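Skundham Community Board > Health and Family > County measles bulletin, 131 cases?

fulava_mom
Posted 23 June 2019
Hi all, I finally sat down with the county measles bulletin this morning and I'm confused. The front page says 131 cases since February, but my sister over in Saliba swears the number on the radio was lower. Does anybody know which one is right? I've got a nine-month-old and a wedding to get to, so I'm reading every line of these things (probably too many times!).

Kerttu Heiskanen
Hello dear, I used to type up these bulletins years ago, so I can maybe help a little. The big number on the front usually includes probable cases as well as the ones the lab has confirmed, and radio people like to read out only the confirmed ones. Look for the small table on page 3. Both numbers can be perfectly right, they just answer different questions – it used to drive my old supervisor up the wall. And do call your doctor about the baby before the wedding, they're very used to that question just now.

dale_in_saliba
I don't buy that. If it isn't confirmed it shouldn't be in a headline. All it does is scare people, and then the clinic phone is busy for two hours when I'm trying to get my knee looked at.

porchlight
Gotta disagree, Dale, friendly as I can. By the time the lab gets back to you the family has been to church, the grocery store and a ball game. I'd sooner hear early and have them knock a few off later. They did that in February and it didn't hurt anybody.

dale_in_saliba
It hurt my trust in the thing. But okay, I see what you mean about the ball game.

Kerttu Heiskanen
You both have a point, and I wish they'd print the two numbers side by side. I wrote to the office and suggested it, and got a very kind letter back and no change at all. What I do at home is keep a notebook with one column for each, copied out every time a new bulletin comes, and after a few pages you get a feel for how far apart they tend to run. 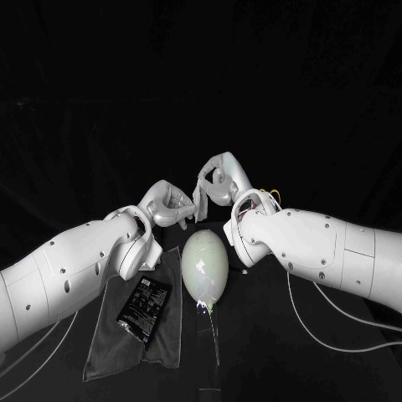

The other thing to watch is the date the rash started versus the date the case was reported. The chart goes by the first and the headline goes by the second, so the last bars always look nice and low until the late reports come in. Don't let that cheer you up too soon.

fulava_mom
Thank you so much, Kerttu, page 3 had it! My sister's number is the confirmed one, so we were both right and she is going to be unbearable. Calling the doctor after lunch.

porchlight
Have fun at the wedding – and tell us what the doctor says, my niece has a little one too.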